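Thread on moving my mom out of her apartment in Haltasham, for anyone doing the same this year.

1/ Start with the kitchen. She had 57 mugs. We kept six.

2/ Get a mover's quote in writing. Ours went from 500 to 656 dollars on the day. The extra 156 was for stairs they already knew about.

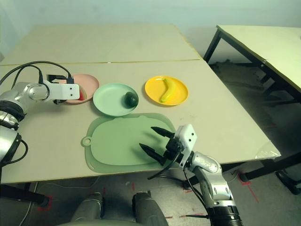
3/ Change the mailing address early. The pharmacy took the longest, two phone calls and a form.

4/ Label boxes on the side. You can't read the top once they're stacked.

5/ Tamsin Boateng asked about the piano. It's still there. The new tenant wants it and we said yes.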